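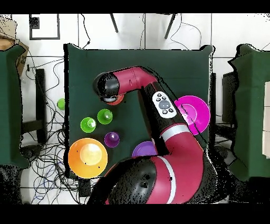 Grüne Becher, orangefarbener Teller

Lange Zeit habe ich geglaubt, dass Geschirr weiß sein muss. In der Wohnung meiner Eltern war alles weiß, und als ich nach Deutschland gezogen bin, habe ich ohne Nachdenken wieder weiße Teller gekauft. Sie waren sehr ordentlich und ein wenig langweilig.

Im April habe ich damit aufgehört. Auf dem Flohmarkt in Nidby stand ein Karton mit buntem Geschirr der Marke Plunholm, und der Verkäufer wollte 6 Euro für alles zusammen. Ich habe nicht gehandelt, das kann ich auf Deutsch immer noch nicht gut.

Auf der dunkelgrünen Tischdecke gefällt mir der große orangefarbene Teller am besten. Orange auf Grün ist eine starke Kombination, fast wie Herbst. Der violette Teller ist ruhiger, und zu ihm gehört für mein Auge der kleine lila Becher. Über den Unterschied zwischen Violett und Lila habe ich mit meinem Nachbarn Hefin Gwynne lange diskutiert. Er meint, es sei dasselbe Wort. Ich bin nicht überzeugt.

Die grünen Becher sind viel heller als das Tuch, deshalb verschwinden sie darauf nicht. Einer ist bis auf den Boden geraten und liegt bei den Kabeln. Die Kabel sind ein anderes Thema, das ich schon seit dem Einzug vor mir herschiebe. Auf den hellen Fliesen sieht man leider jedes einzelne.

Beim Decken mache ich es jetzt so: Zuerst kommen die Teller, mit viel Abstand, und danach stelle ich die Becher dazu. Gleiche Farben dürfen nebeneinander stehen, sie müssen aber nicht. Früher habe ich alles in gerade Linien gestellt, mit einem Abstand von 40 Zentimetern von Teller zu Teller. Diese Regel hatte ich aus einem alten Buch, und sie hat mir mehr Arbeit als Freude gemacht.

Das weiße Geschirr habe ich noch nicht weggegeben. Es steht im Schrank ganz oben, und wenn meine Eltern zu Besuch kommen, hole ich es wahrscheinlich wieder herunter. Meine Mutter findet Lila beim Essen nämlich sehr merkwürdig.

Als Nächstes suche ich eine kleine Schüssel in Gelb. Falls jemand von euch etwas Passendes im Keller hat, schreibt mir bitte einen Kommentar.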